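I bought two pairs of the Flellano knit work gloves in April, one pair for me and one for the allotment shed, and have worn them through a summer of digging and an autumn of clearing leaves. This is a review of the gloves first, with a few words at the end on the clear bin I keep them in.

## Flellano knit gloves

The gloves are sold in pairs and come folded together with a paper band. Mine have dark gray fingers and a pink cuff. The cuff colour tells you the size: pink is medium, and the large has a green one. I take a medium in most makes and these fit properly, with no spare material at the fingertips. My neighbour Oldřich Hubáček has broad hands and found the large tight across the knuckles for the first couple of wears, after which it gave a bit.

The knit is close enough to keep soil out but it won't keep water out. On a damp morning your fingers are wet within minutes of pulling weeds, so keep a rubber pair for that sort of work. For dry jobs they are good. I have used them for stacking logs, carrying bricks, tying in raspberries and sorting through boxes in the loft. You can pick up a screw in them if you are patient. You can't use a phone.

The cuff is the best part. It is long enough to tuck under a coat sleeve and it grips the wrist without leaving a mark. On the cheaper Taden gloves I had before, the cuff went slack after one wash and grit got in all the time.

### Washing

The band says to wash at 40 degrees. I put mine in at 60 by mistake, together with some towels, and they came out a little shorter in the finger but still wearable. The pink faded slightly. Dry them flat or over a rail. They take a full day indoors, longer than I expected for something this thin.

### Wear

One pair has a small hole at the tip of the right forefinger, which is where all my gloves go first. The other pair has bobbled on the palms and is otherwise sound. Keerthana Pillai, who has the next plot to mine, darned hers with sock wool and got another season from them. I haven't bothered with mine yet.

Left and right are the same shape, so if you lose one you can make up a pair from the odd ones. It also means you can swap hands to even out the wear.

## The bin

My gloves used to live in a carrier bag on the back of the door. I now use a clear plastic bin from Winstead, rectangular, with a gray-tinted rim. A glove will lie flat in it at full length, cuff included, so nothing gets scrunched up in a corner.
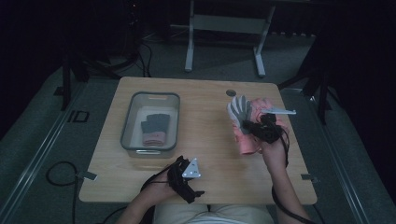 *One glove laid flat in the bin, the other in the hand.*

The walls are translucent and you can tell what is inside without lifting it down from a shelf. It wipes clean with a damp cloth. I have also filled it from the garden tap to rinse out mud and it didn't leak.

It has no lid. Winstead sell one separately but it was out of stock when I ordered, and I haven't gone back for it. In a house you won't need it. In a shed you might, as spiders like gloves. The rim is smooth and comfortable to hold, although the bin does flex a little if you pick it up by one end with something heavy inside. With gloves in it there is nothing to worry about.

I tried a Zeman fabric box before this one. It looked nicer on the shelf, but soil worked into the seams and it sagged at the sides after a month or two. It now holds scarves and does that well enough.

## Would I buy them again?

The gloves, yes. I paid 4 pounds a pair, and at that price I don't mind replacing them when the fingertips go. If you are between sizes I would go up. If you mostly garden in the wet, get something coated.

The bin, also yes, though I would wait until the lid was back in stock and order both together to save on postage.

**Gloves:** 4 out of 5. One mark off for the slow drying.

**Bin:** 4 out of 5. The lid should be included.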